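酒店房间里的那张小卡片,该撤了

又是那张卡。绿色的,压在枕头边上,写着"为了地球,您的床单将每三天更换一次,如需每日更换请放置此卡"。我这个月住了8个晚上的酒店,看见它8次。看烦了。

先说清楚,我不反对少洗床单。家里谁天天换?我自己两周一换,忙起来更久。少洗一次少用水少用电,道理没毛病。我反对的是这笔账的算法。

房价没降。一分都没降。洗涤费省下来,进了谁的口袋,卡片上不写。地球得了名声,业主得了钱,客人得了一张旧床单和一点点道德压力。想换?可以,请你亲手把卡摆到床上,等于签字承认自己不环保。

前阵子住Sallico,中等价位,一晚583。前台小姑娘挺客气的,我问不换床单有没有折扣,她楞了一下,说积分可以吗。多少积分?30。30积分能换什么?一瓶水。塑料瓶的。

一瓶塑料瓶装的水,奖励我保护环境。

还有更要紧的,干活的人。Rosângela Conceição做客房做了13年,我跟她聊过一次,在员工通道门口,下午三点多,她刚下班。她说客人以为不换床单是帮她们省力气,其实反过来。三天没动过的房间最难收,垃圾满的,浴室积着水垢,时间却还按普通房算。每天打扫的房少了,排班也跟着少,按间计薪的人,工资直接掉一截。她原话是"他们省水,我省饭"。

我把这话转给Nivaldo Amaral听,他管过酒店,立刻给我讲成本。人工涨,电涨,布草折旧,平台抽成,一条一条的。都对。可成本高就写成本高,涨价也行,减服务也行,明码标价我没意见。拿地球当挡箭牌算怎么回事。

Pushpa Sandhu不同意我。她说不管动机是什么,水确实省了,结果好就行,你较什么真。这个说法我认真想过。问题是信任这东西会用完的。今天床单是为了地球,明天牙刷是为了地球,后天热水限时也是为了地球,等到哪天真有一件为了地球必须做的事,谁还信?客人翻个白眼就过去了。狼来了嘛。

而且真想省,办法多的是。洗衣房换热回收,大瓶装洗发水,走廊空调别开到冻死人,大堂那个从早喷到晚的水池关掉。这些酒店不爱做,要花钱,要维修,客人还看不见。卡片最便宜,印一次用三年。

换床单,叠衣服,收拾篮子,这类活看着小,落到谁手上谁知道。
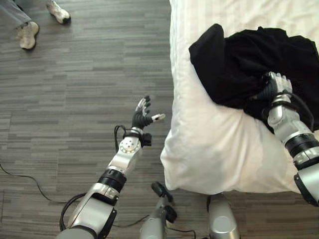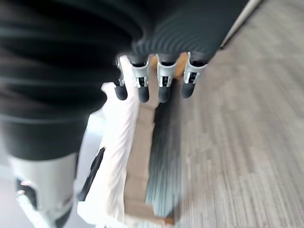
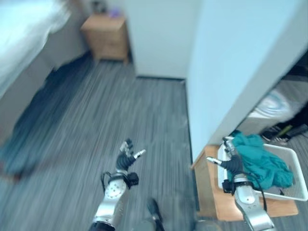 卧室,铺着地毯,白床单,洗衣篮里一件青色的衣服(最后一张)。

所以我的主张很简单,就几句。不换床单,当场退钱,哪怕十块。退不了钱,就把省下的那份写清楚给了谁,给客房员工加一点间薪最好。默认选项改回来,客人想少换再说,不要反着来。卡片上的话也改改,老老实实写"本店为节约开支",我保证看了不生气,说不定还真的不换了。

Urnel那家小旅馆就做得不错。没有卡片。入住的时候老板问一句,床单要不要天天换,不换的话每晚便宜一点,直接从帐单上减。我选了不换。大家都舒服。

有人会说小店好办,大店几百间房,系统改不动。改不动?早餐涨价的时候系统改得可快了。

Cauã Bittencourt看完初稿说我小题大做,一张卡片而已。也许吧。但我十月还要出差,还要住,那张卡肯定还在枕头边上等我。这回我打算翻过来,在背面写一行字,问问省下的钱去哪了,留给经理。回不回我,到时候再写一篇。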